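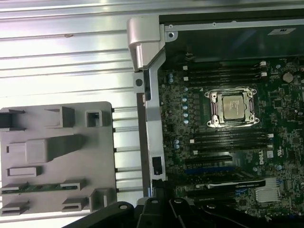
Cell 2 at the workstation, seen from the wrist camera. Memory slots empty, processor in its socket.

Ticket 209: Arm stops short of memory slots, reports "part seated"
Reading time: 4 min
Opened by: Salamatu Sani
Assigned to: Musa Okeke
Status: Closed (reopened twice)
Site: Cudthorpe refurb line, cell 2

Summary from opener:
The arm is meant to put memory into the Dell workstations. It picks a module from the tray, travels over the board, stops in midair, opens its fingers and reports success. The module drops wherever modules drop. The job log says 162 modules seated this month. The returns shelf would like a word with the job log.

Please treat as a safety matter as well as a quality one. On the last run the fingers came down close to the graphics card and I hit the stop button.

Musa, 9:40 a.m.
Cell locked out. Power off at the wall, tag on the switch, key in my pocket. Read the log. The force check at the end of the insert move passed every single time, including the times there was nothing under the module but air. Suspicious in a force check.

Musa, 11:15 a.m.
Swapped the force sensor cable for a new one. No change. Swapped it back, as the new one belongs to cell 3 and Ariel had noticed.

Musa, 1:30 p.m.
Ran at slow speed with no module in the fingers. Insert step still passed. So the arm can install nothing into nothing and be pleased with the result. Looked up the threshold. Pass mark is supposed to be 3000 in controller units. Somebody had it at 0. Set it back to 3000, ran again with no module, and got a proper fault. Closing.

Salamatu, 2:05 p.m.
Reopening. It now faults on every module, which I grant is more truthful. It is still stopping too high.

Musa, 3:20 p.m.
Fair. Went after the height. The vision step finds the board by looking for a bright square edge, meaning the frame of the CPU socket. On this model there is also a big ribbed metal panel on the left and it shines like a new dime. The finder was picking a rib on some runs and the socket on others. The ribbed panel is higher than the board, so the arm stopped at panel height and called it a day.

Fix: masked off everything left of the chassis rail in the search area. Also turned the overhead lamp down one step. Ran the bare approach until I was bored. Same height each time.

Ariel Pascual, 3:45 p.m.
Who set the threshold to 0?

Musa, 3:50 p.m.
Change history says "temp, for demo." September. No initials. Closing.

Salamatu, 4:10 p.m.
Reopening, sorry. The upper bank goes in fine. On the lower bank the wrist passes too near the graphics card for my liking. Same thing I stopped it for.

Musa, 5:30 p.m.
Added a keep-out box over the card and changed the lower bank approach to come in from above. Costs a little cycle time. Salamatu watched with her hand on the stop button and did not press it, which I am taking as a review.

Left to do:
- Threshold now needs a supervisor login to change. Done.
- Recheck every unit counted as seated under the old setting. Given to Chibuzor Oyewole, who has been told.
- Copy the mask to cell 3 before it has the same idea.

Comments (3)

Chibuzor Oyewole: I have been told. Could the next one be a ticket where the bad parts are already in one pile?

Hadiza Sani: We had the shiny panel problem at Briggs, different arm. Matte tape over the metal during the run worked for us, if the mask ever drifts. Take the tape off before shipping. Ask me how I know.

Ariel Pascual: I would like my cable back in the bag it came in.

Related tickets
Cell 3: gripper fingers worn, drops screws
Varnia tray feeder jams on last module
Stusska controller clock wrong after power cut
Cell 2: stop button cover missing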